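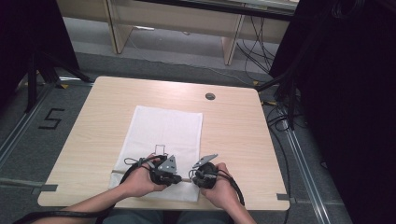

Laundry and Linen Table - Gallery

Romain Guérin put this page together for the Basmont household skills course, which meets on Wednesday evenings. The pictures go with the unit on towels, small hardware and mesh laundry bags. Click any picture for the larger size.

1. White towel on the table. The towel lies flat on the light wood-grain top, a little wrinkled toward the lower half. A thin pale rod runs across it, and a small wire loop rests on the cloth. Smooth out the wrinkles with the side of your hand before you fold.

The towels in this unit come from Dedier and weigh 726 grams each. They are washed at 30 degrees and put away in thirds, long side first. Anything that will hang on a rod gets folded once more so the edges meet at the front.

2. White mesh and a beige zipper. The zipper ends partway along the fabric, and the mesh lies on either side of that end. Hold the fabric there with one hand and move the slider with the other - slowly, or the mesh gets caught in the teeth.

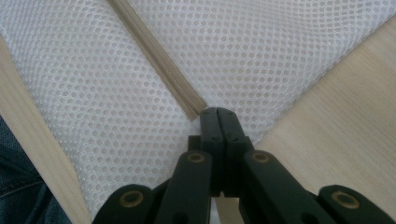
What should go in a mesh bag?
Small and delicate things, such as socks, bras and thin knits. Fill it a little over halfway and close the zipper all the way, then wash it with the rest of the load. Full-size towels go in loose.

More from this course: Gununar shelf labels (Unit 3), Lyimo sewing kit, Sheets and pillowcases. The full Basmont gallery has 177 pictures and is sorted by unit. Prints can be ordered at the front desk for 4 dollars each, and are usually ready by the next class.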